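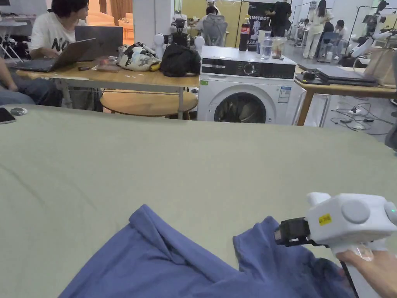 Blue on green, all wrinkles.

1/ Moved to Dirnumthorpe in the spring and my clothes started coming out of the wash stiff. Same machine, same soap, same settings. It's the water. Very hard here. A few notes for anyone else on this supply.

2/ Check the kettle first. If there's a white crust in it after a couple of weeks, you have hard water. A pack of test strips costs next to nothing and gives you a number, but the kettle told me enough.

3/ Hard water uses up detergent. The dose on the box is usually given for soft, medium and hard. I'd been pouring the soft amount for years out of habit. Went up to the hard line and the gray look on my white T-shirts started to lift after 3 washes.

4/ Do not go past the hard line. I tried that too. Towels felt slimy and I had to run them again with nothing in the drawer.

5/ Fabric softener is a separate thing and does nothing about the minerals. It coats the cloth. Fine on sheets if you like the smell. I stopped using it on towels and they dry me better now.

6/ Washing soda works for me. A spoonful in the drum under the clothes. Keep it away from wool and silk. Jae-in Kang put a wool sweater through with it and it came out feeling like a doormat.

7/ Stop stuffing the drum. My rule is a hand's width of space at the top. I used to cram a whole week into one load and then complain about creases.

8/ Creases: take things out as soon as the cycle ends, shake each piece hard once, hang it by the seams. Shirts go on hangers, buttoned at the collar. I iron maybe one shirt in a month now.

9/ If a shirt has been sitting balled up, don't go at it dry with a hot iron. Mist it, roll it in a towel, leave it while you do the rest. Antonina Romaniuk taught me this years ago and I ignored her until last month.

10/ Temperature. Most of my stuff goes in cool. Towels and dishcloths get a hot wash. Dark cottons inside out, always.

11/ Clean the machine. Pull the drawer all the way out and look behind it. Mine was black. Descaled the drum on the same day and the smell went.

12/ Somebody asked if a whole-house softener is worth it. No idea. I rent. Omid Shirazi on the next street has one and likes it, but he also has salt to carry in.

13/ Replying to a few of you: yes, vinegar in the rinse, I've read both sides. Some people say it wears out the rubber seals. I skip it.

14/ Next load is bedding. Will post in June if the pillowcases are any whiter.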